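Wovard Horgan 렌더 노드 3

제품 개요

Horgan 렌더 노드 3은 3D 캐릭터 애니메이션 및 시각효과 제작용 랙마운트형 렌더링 장비이다. 단독 워크스테이션으로 사용하거나 Flokine 작업 관리자에 등록하여 렌더 팜의 노드로 운용할 수 있다. 출하 시 Trimedus 경로 추적 렌더러의 노드 라이선스 1개가 포함된다. 대화형 작업용 라이선스는 별도 구매 품목이다.

주요 사양

형식: 19인치 랙마운트, 3U
전원: 2000W, 단일 입력
로컬 캐시: 1000GB SSD
네트워크: 10GbE 포트 2개, 관리 전용 포트 1개
보증: 5년(팬 및 필터 제외)

로컬 캐시에는 텍스처와 지오메트리 캐시만 저장된다. 최종 프레임은 지정된 공유 경로에 직접 기록되며, 기록이 실패한 프레임은 대기열로 반환된다. 재시도 횟수의 기본값은 3회이고 작업 단위로 변경할 수 있다.

렌더링 기능

타일 단위와 프레임 단위 분산을 모두 지원한다. 타일 분산 시 노이즈 제거는 전체 타일이 병합된 후 한 번만 수행된다. 모션 블러와 피사계 심도는 노이즈 제거용 보조 채널에도 동일하게 적용된다. 스키닝과 블렌드 셰이프는 노드에서 다시 계산하지 않으며, 베이크된 캐시를 입력으로 사용한다. 헤어 및 퍼 시뮬레이션도 같은 방식으로 처리한다.

반사가 많은 하드서피스 모델은 반사 깊이를 5로 설정한다. 소형 발광체가 포함된 장면에서는 발광체 직접 샘플링을 켠다.

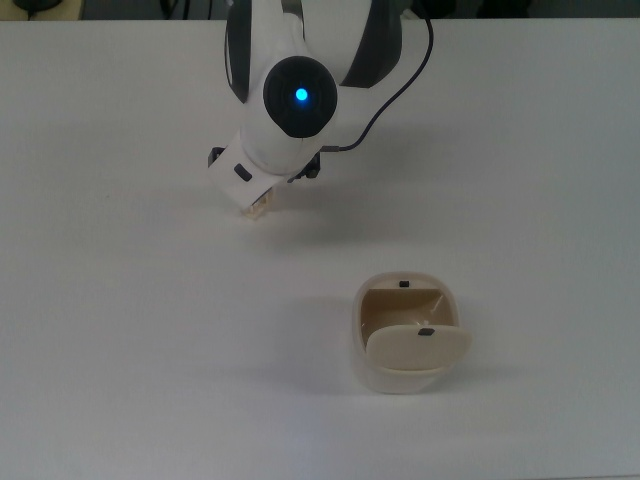
설치 조건

랙 후면에 배기 공간을 확보하고, 흡기 온도는 35℃ 이하로 유지한다. 전원은 200~240V 전용 회로에 연결한다. 100V 계열 전원에서는 부팅되지 않는다. 레일 키트는 기본 구성에 포함되나 케이블 정리대는 포함되지 않는다.

호환성

Flokine 작업 관리자는 서버와 노드의 주 버전이 일치해야 한다. 구형 노드와 혼용할 경우 작업 그룹을 분리한다. 같은 그룹에 배치하면 난수 시드 처리 방식의 차이로 프레임 간 노이즈 패턴이 달라질 수 있다. 7월 이전 펌웨어가 설치된 장비는 관리 포트를 통해 먼저 갱신한다.

주문 정보

기본 구성: 본체, 레일 키트, 전원 케이블, Trimedus 노드 라이선스
선택 품목: 예비 팬 모듈, 교체용 필터, 케이블 정리대

사양 최종 수정일: 2020년 9월 15일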